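Tetlow Court Residents' Association
Minutes of the February meeting

Taken by Lleucu James, who drew the short straw again. If I got your words wrong, catch me in the hallway and I'll fix them before these go in the binder.

Present: me, Dulce Ventura (running the meeting), Araceli Quezada, Tiburcio Ibarra, Yatziri Huerta, and a good crowd from the second and third floors. Apologies from the Derken Street side of the building, who had a leak to deal with.

We got going at 7:10 p.m. because the door to the community room was locked and Tiburcio had to go back up for his keys.

1. Last time's minutes

Approved, with one correction from Araceli. I wrote that she was against the new bike hooks. She is for the bike hooks, she's against where they're going. Sorry, Araceli!

2. Money

Dulce went through the accounts. We have $4000 in the shared fund, and that's after paying for the gutters. I thought it would be a lot less, so that was a nice start to the evening. She wants to keep at least half of it back in case the boiler acts up again. Most people were fine with that. Yatziri asked if we could see the numbers on paper before the meeting next time instead of hearing them read out, and Dulce said sure, she'll slide copies under doors.

3. The courtyard

This took up most of the night, as I'm sure you guessed. Yatziri has been drawing up a plan for the beds along the back wall and she passed it around (somebody got salsa on it, please own up). The idea is to pull out the old juniper, put in raised beds, and let each floor have one. Herbs and tomatoes mostly, with flowers by the gate.

Tiburcio likes the juniper. He's lived here longer than the rest of us and he says it was waist high when he moved in. We went back and forth on this for a good while and it got a little warm, but everybody stayed polite. In the end we agreed to leave the juniper on the left side of the gate and take out the other one, which is half brown anyway. Vote was all in favor, with Tiburcio abstaining.

For soil, Yatziri got a quote from Likmont for delivery to the curb. Getting it from the curb to the back wall is on us. I have one wheelbarrow and it squeaks. If you've got another, let me know. We picked the first weekend after the last frost, so keep an eye on the board by the mailboxes.

There was also a question about watering. The spigot by the steps still drips and Araceli thinks the washer inside it is shot. She's going to have a go at it herself and if that doesn't work we'll call a plumber out of the shared fund.

4. Laundry room

A short one. The sign-up sheet is back on the wall and people are mostly using it. Please take your things out when your slot is over – the next person shouldn't have to pile your socks on the folding table. Dulce asked that we all check the drum for stray stuff before we load, and leave the floor clear so it can be mopped. Araceli wants quiet hours to start at nine instead of ten, as her bedroom is right above. Agreed, no fuss at all.
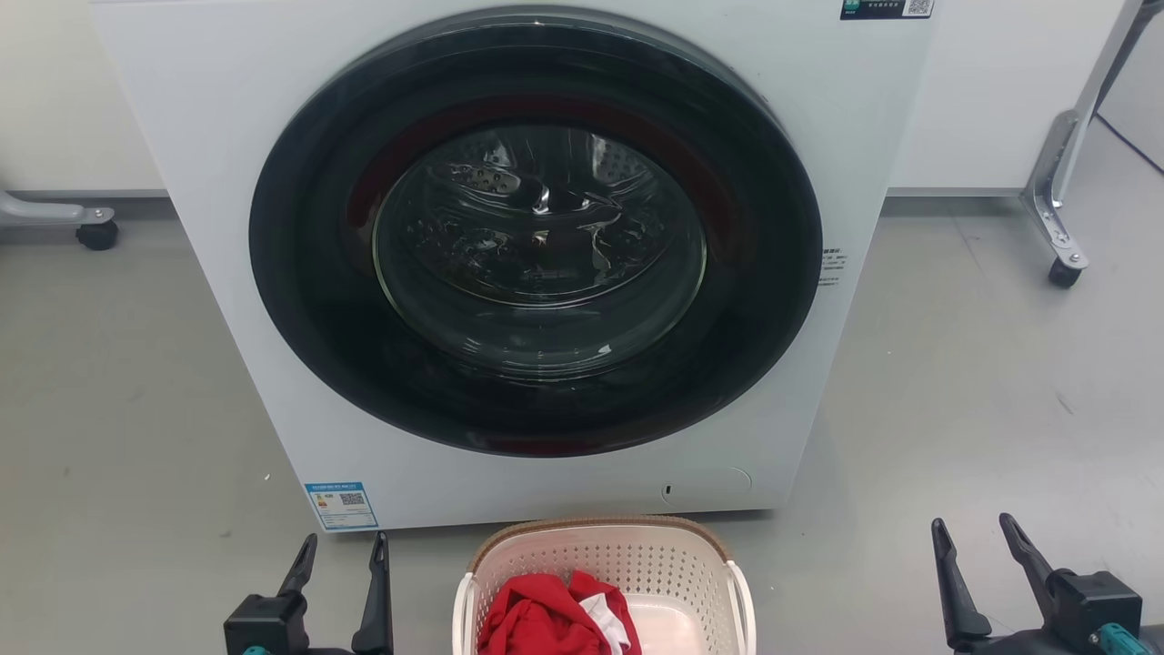 Item 4: front-loading washer.

5. Noise and the front door

The front door is slamming again. Tiburcio adjusted the closer in the fall and it was good for a couple of months. He'll look at it again. Until then, please hold it on your way out, especially early in the morning.

Someone on the third floor has taken up the trumpet. I'm not naming names and they were very nice about it. They've offered to stick to late afternoons, and I've told them I'd love to hear something with a tune by summer.

6. Book shelf in the lobby

Yatziri counted 141 books on the lobby shelf, and it was only ever meant to hold half that. She'd like to thin it out. We talked about giving the extras to the school sale, and I said I'd box them up if people took back anything they still want first. You have 2 weeks. After that the cookbooks are fair game and I'm having first pick.

7. Anything else

Araceli asked if we could do the potluck again, and yes, we can! Courtyard if it's dry, community room if it isn't. Dulce is bringing the long tables. I'll put up a list so we don't end up with all potato salad like last year, though I ate plenty of it and have no complaints.

A gentleman from the second floor asked about parking for visitors. We ran out of time, so it's first up at the next meeting.

To do:
Dulce – copies of the accounts, long tables
Yatziri – confirm the soil order, sort the book shelf with me
Araceli – spigot
Tiburcio – front door closer
Me – potluck list, boxes, oil the wheelbarrow

We wrapped up at 8:50 p.m. Next meeting is same room, same time, and Tiburcio will bring the keys down with him.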